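Lirnow 450 Label Rewinder

Item no. 1045
Price: $291, core adapters included
Usually ships the next business day

I'll tell you right away that I didn't want to stock this thing. We've been a label and tag shop for years, and every rewinder I'd tried before the Lirnow either wound so loosely you could poke a finger through the roll, or so tightly the labels started creeping off the liner. Then Mogens Dalsgaard, who runs our print room, set one up behind his desktop printer in June and wouldn't give it back. So I ordered a pallet!

What it does is pretty simple. Your printer pushes out a long run of labels, and the rewinder takes them up on a core so you get a neat roll instead of a pile on the floor. You can wind face in or face out with a switch on the side (the little one next to the power jack – people miss it and call me, and I don't mind). The tension arm speeds the motor up and slows it down to match your printer, so you don't have to fiddle with a dial every time you change jobs.

It takes 1 inch and 3 inch cores. The 1 inch adapter is already on the spindle when you open the box, and the 3 inch one slides over it and locks with a quarter turn. If you're running small cores on a Thoroddsen printer, get the low base plate too, or the label path ends up a bit too high and the web rubs on the exit slot. I learned that one on a customer's order of shelf tags and had to print the whole lot again.

A few things I get asked all the time:

Will it work with my printer? Almost certainly. It doesn't plug into the printer at all, so there's no cable or driver to match up. It just needs to sit straight in front of the exit and have its own wall outlet.

Can I use it with tag stock? Yes, as long as it's on a roll and not fanfold. Heavy tags do better on the 3 inch core – they curl something awful on the small one.

Is it loud? There's a low hum. I have one running while I type this and I can still hear the radio.

Can it unwind too? It can, with the direction switch flipped, but if you need to unwind and rewind at the same time you'll want a pair. Ask me for the two-unit price, I can usually do a little better than double.

What about cleaning? Wipe the tension arm with a lint-free cloth and a bit of alcohol whenever you change ribbons. Adhesive builds up on the roller and you'll start to hear it squeak.
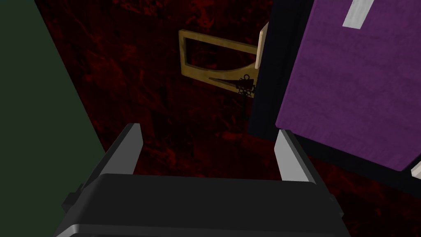 Two-finger gripper, simulated view

We also carry the Prikanum cores by the case, and they fit the adapters nicely. I'd stay away from the really thin cardboard ones, they crush when you tighten the hub and then you can't get the finished roll off without swearing at it.

Every rewinder comes with a two year warranty from Trusari, the importer, and they've been good to deal with. Keep the box for the first 23 days, please! If it's not right for your setup you can send it back in that time and we'll refund you, less the shipping.

For large orders, or if you'd like ribbons and blank labels matched up with it, ask for Solène Tanguy on the order desk. She knows the label stock far better than I do and she'll send samples if you tell her what you're sticking them on.

Price last updated Jul 10, 2018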